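Test Grippers on Kitchen Lids Before You Test Them on Blocks

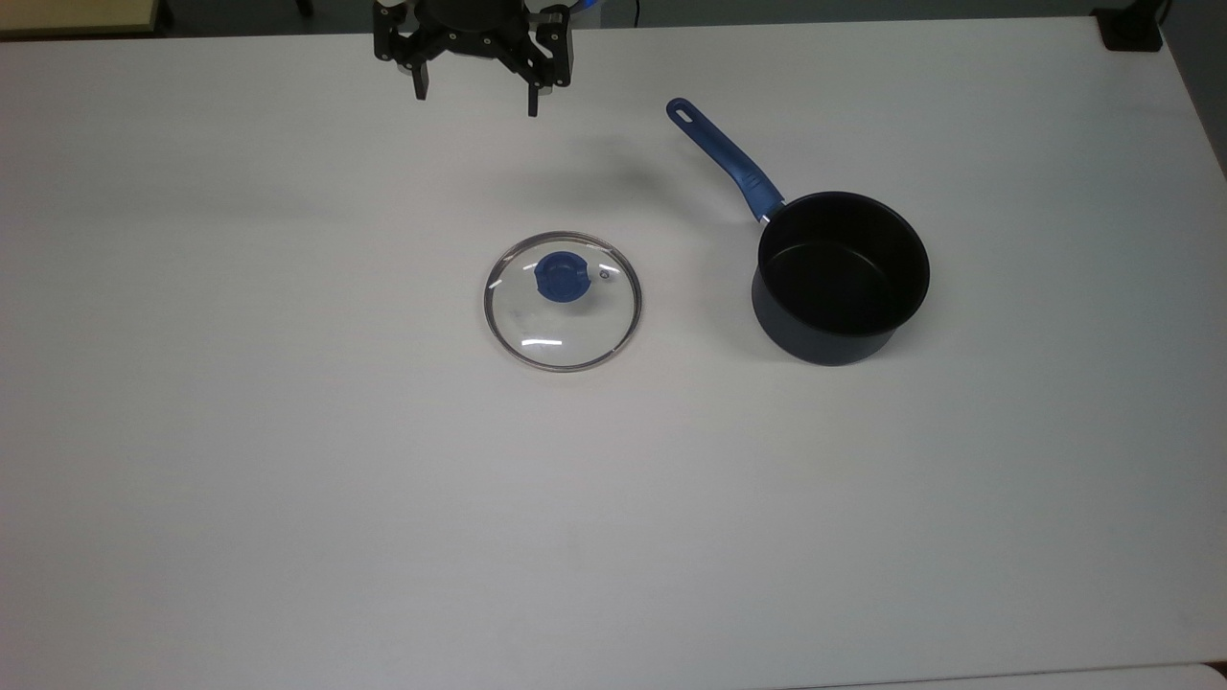 Most gripper comparisons I read start with foam cubes, and I think that is a poor way to spend the first week. A cube tells you the fingers close. A glass lid tells you whether the camera can find the thing at all, and whether two narrow fingers can hold a round knob without letting the rim tip.

Last December Lilla Boros and I ran the Mornow and the Wultgate on the same arm, 43 tries each. On blocks we could not tell them apart. On the lid, the Wultgate dropped 14 and the Mornow dropped 2. The Mornow is slower and I still picked it.

Balakrishnan Pai disagrees with me. He says a lid mixes up vision errors with grip errors, and that you should measure one at a time. He has a point - our depth readings through the glass were bad all month. But a buyer gets both problems on the same day, and should see them before signing for anything.

A saucepan and lid cost very little next to a new gripper. Put them on the table first. If the maker's demo only shows blocks, ask for the lid.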